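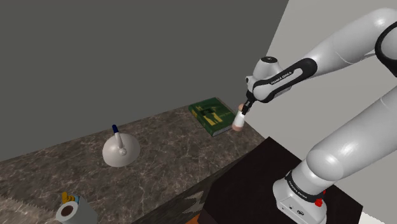

Figure 2. The simulated counter task used at the open day, with the arm holding a small shaker-like object beside a green book.

4.3 Open-Day Demonstration

In February we opened the lab at Griltby for one afternoon and let visitors set tasks for the policy in simulation. We had been looking forward to this for months! Benchmarks are useful, but the requests people come up with on the spot are far more varied than anything we wrote ourselves, and we wanted to see how the Cletby planner would cope with them.

Visitors sat at one of two stations and typed a request in their own words. The planner turned each request into a grasp target and a place target, and the Brirkeo simulator showed the arm carrying it out on a large screen. Renji Tanabe and Widad Zoubi ran the stations, and Si-eun Min logged every request along with the visitor's verdict. The counter scene in Figure 2 was the clear favorite. It mixes flat and rounded shapes on a veined brown marble surface, and the held object is close enough to the book that small errors in the wrist angle matter a great deal.

We collected 265 requests, of which 258 could be parsed and executed. The other seven named objects missing from the scene, and we leave them out of the results below. Many of the remaining requests were wonderfully indirect. One visitor typed "make room so I can read" and another asked for "the thing you would want with soup" — phrasing that never appears in our 1,425 training instructions.

Two patterns stood out. First, visitors judged a run mostly by how the arm approached an object. A slow, slightly curved approach was praised even when the final placement was off, while a direct one made people lean back from the screen. Second, children gave shorter commands than adults and corrected them sooner, so their sessions contain many more follow-up requests. We found these corrections so helpful that we now keep them as a separate split.

The verdicts are informal, and visitors often talked to each other before giving one, so we treat them as a guide to failure cases and do not report a success rate from them. Section 5 returns to the indirect requests and compares the planner with the Hrytsenko baseline on the same scenes.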